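# How to wash a white shirt with black print

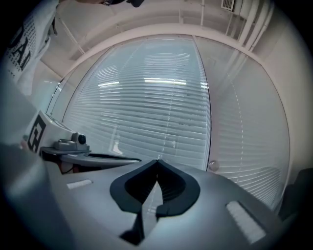 *White shirt with large black letters and smaller lines of text next to them.*

A white shirt with black print has two problems at the same time. The white part wants strong washing and the black part wants soft washing. I worked in the laundry room of a small hotel, the Zabala, where the staff shirts were printed in this way, and I learned the method below there. It is for cotton shirts with normal screen print. If your print is a thick plastic foil, please use cold water only and skip the soaking.

## What you need

- mild liquid detergent without bleach (I use Fuven, but any mild one is good)
- baking soda
- a soft toothbrush
- a bowl or a clean sink
- a thin cotton cloth for ironing

## Before the washing

Read the label inside the shirt first. If it says a lower temperature than I write here, follow the label.

Turn the shirt inside out. The print is then protected from zippers and buttons of the other clothes. Wash it only with other white or very light things. One gray sock is usually no problem, but a new red towel is a big problem.

Look at the collar and under the arms. These places become yellow before the rest. Mix two spoons of baking soda with one spoon of water, put the paste on the yellow place and brush it gently with the toothbrush. Do not brush over the letters. Small text suffers the most from brushing, and a thin letter can lose its edge quite fast. Leave the paste for half an hour and rinse.

## Soaking

This step is only for shirts that look tired. Put 2,000 ml of lukewarm water in the bowl, add one small spoon of detergent and lay the shirt inside, still inside out. One hour is enough. I don't recommend the whole night, as some prints become soft at the edges.

## In the machine

1. Choose the gentle program, 30 °C (86 °F).
2. Fill the drum a little more than half.
3. Use less detergent than the bottle says. Too much leaves a gray film on white fabric.
4. Set the spin low. My machine has 500 as the lowest number and I use this one.
5. Take the shirt out as soon as the program is finished.

Fabric softener I never use for printed shirts. The prints we had from Risteck started to peel after we tried it in January, and when we stopped, the newer shirts stayed fine.

## Drying and ironing

Shake the shirt, pull it gently into shape and hang it in the shade by the bottom edge. The marks from the clothespins are then in a place which is hidden in the trousers. A dryer on low heat is possible, but the print will get small cracks sooner.

Iron from the inside with medium heat and no steam over the letters. If you must iron from the outside, put the thin cloth between the iron and the print, press for a few seconds, lift, and move to the next place. Do not slide the iron.

Let the shirt become cool before you fold it. Fold it so that the print does not touch another print, otherwise they can stick together in a warm closet.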